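About Runen

Runen inspects and resells small kitchen appliances. The company was set up by Ardalan Yazdani, formerly a service technician at Hofstetter, and works from a single 314-square-meter unit. Stock is mainly countertop microwave ovens, with a smaller number of kettles and rice cookers.

Each microwave goes through the same procedure. The door seal and latch are checked first, then the turntable drive, then the display and every key on the control panel. Heating is measured with a fixed volume of water in a 700 W test cycle. Units that fall outside tolerance go back to the bench or are stripped for parts – door assemblies and control boards are the most requested. A full inspection has 92 steps and is logged against the serial number.

Panels are left in their original language. Buyers who need English labels can order a printed overlay from our parts partner, Skikance. Overlays are currently available for 80 panel layouts.
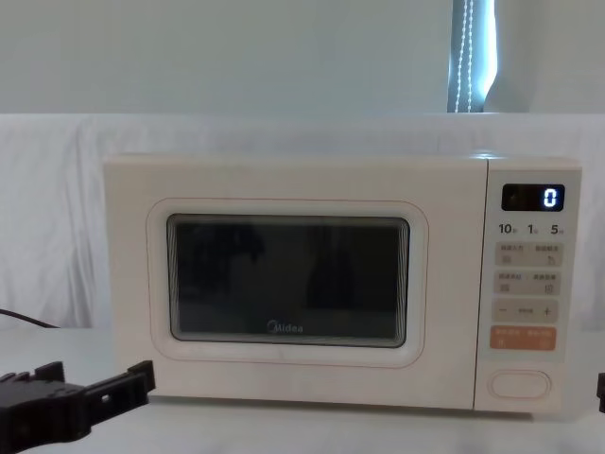

Midea microwave oven, cream-white, with Chinese-language control panel.

Trade orders ship on pallets through Pritard. Single units ship in double-wall cartons. Spare parts inquiries should include the model number from the rating plate and a photo of the control panel.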